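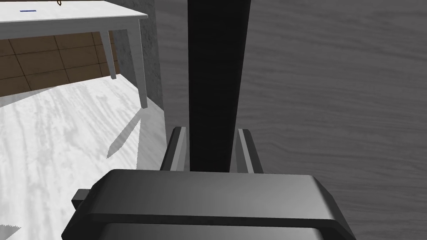 The Worora Reading Lectern is a freestanding support for bound volumes, maps and loose papers, made for reading rooms, record offices and lecture halls. It is supplied fully assembled by the Clultholm Furnishings Office and is offered in two sizes and two finishes. The standard finish is named Graphite. Buyers choosing a color should look for a dark gray with a smooth matte surface, on which light gathers as a soft highlight along the top rim. The second finish, Chalk, is an off-white of the same texture and is made to order.

Overview

The lectern was developed for institutions whose readers stand for part of the working day. It holds a volume at a steady angle, leaves both hands free for turning pages and taking notes, and can be moved by one member of staff when the floor must be cleared for an event. The design was drawn by Nantana Jitpraphai and replaces the earlier Alarcón stand, which is no longer made. Spare parts for the Alarcón stand remain available on request while stocks last.

The reading surface is a single steel plate, folded on all four sides so that no raw edge meets the hand or the binding. A shallow ledge along the lower side keeps the volume in place. The ledge is lined with gray wool felt, which is glued in a channel and can be replaced without tools. The felt is undyed. Institutions holding vellum or other sensitive materials should still consult their own conservation staff before placing items on any lined surface.

The column is adjusted by a hand wheel on the right side. A left-hand wheel may be specified at the time of order but cannot be fitted later.

Specifications

Reading surface, standard size: 70 cm wide
Lowest reading height: 97 cm, measured at the ledge
Height adjustment: 20 cm of upward travel
Angle of reading surface: adjustable in 5 positions
Frame: welded steel, powder coated
Ledge lining: wool felt, replaceable
Base: weighted steel plate with leveling feet
Finishes: Graphite (standard), Chalk (to order)
Assembly: supplied assembled

Dimensions for the wide version are given on the order form. The wide version is intended for atlases, newspapers and plans. It has the same column and base as the standard version and should not be moved while loaded.

Choosing a position

The lectern should stand on a firm, level floor. On carpet, the leveling feet should be turned fully in and the base allowed to rest flat. On stone or wood, the feet are turned out until the column stands upright and does not rock when the reading surface is pressed at each corner.

Direct sunlight should be avoided. The finish is not harmed by it, but paper and leather are, and a reader facing a bright window will find the page difficult to see. A position with daylight from one side is preferred. Where overhead lighting is used, the steepest of the angle settings usually gives the least glare from coated paper.

Sufficient space should be left behind the reader for a wheelchair or book truck to pass. Readers who prefer to sit may use the lectern at its lowest setting with a high stool. For seated use at normal chair height, the Husell table rest is the more suitable item and is described on its own page.

Accessories

Page weights. Two leather-covered weights, sold as a pair. They are intended for the margins of open volumes and should not be placed across a printed or painted area.

Reading lamp. A clip-on lamp with a flexible arm and a warm white light source. The clip is lined with felt. The lamp may be fastened to the upper edge of the reading surface or to either side.

Paper tray. A shallow tray that fits below the reading surface - suitable for pencils, call slips and a small notebook. The tray is available in Graphite only.

Dust cover. An unbleached cotton cover with a drawstring. One cover fits both sizes.

Care and cleaning

Dust the lectern with a dry, soft cloth. Marks may be removed with a cloth dampened in plain water, after which the surface should be dried at once. Abrasive pads, solvents and furniture polish should not be used, as they leave shiny patches on the coating that cannot be removed.

The felt lining should be brushed once a month and replaced when it has become thin or stained. To remove it, lift one end with a fingernail and draw it slowly along the channel. Any adhesive left behind may be rubbed away with a dry cloth. New lining is supplied in cut lengths with adhesive already applied.

The column requires no oil. If the hand wheel becomes stiff, the lectern should be taken out of use and the Furnishings Office informed. Staff should not attempt to open the column, which contains a spring under tension.

Ordering and delivery

Orders are accepted from libraries, archives, schools, museums and places of worship. An order form may be obtained from Prasert Chaiyaporn at the Furnishings Office and should be returned with the name of the person who will receive the goods. Please state the size, the finish, the side on which the hand wheel is required and any accessories.

Graphite lecterns in the standard size are held in stock. All other versions are made after the order has been confirmed, and a delivery date is given in writing at that time. The workshop is closed for part of January, and orders received during the closure are entered in the order in which they arrive.

Delivery is made to the ground floor. Where the lectern is to be used on an upper floor and there is no elevator, the buyer should say so on the form - an additional charge applies. The packing is returnable and will be collected by the driver if it is ready at the time of delivery.

Finish samples may be borrowed before ordering. Requests should be addressed to Uthai Sombatkul, and samples should be sent back in the envelope provided. Questions about repairs, spare felt and parts for the Alarcón stand are handled by İlker Yüksel in the workshop.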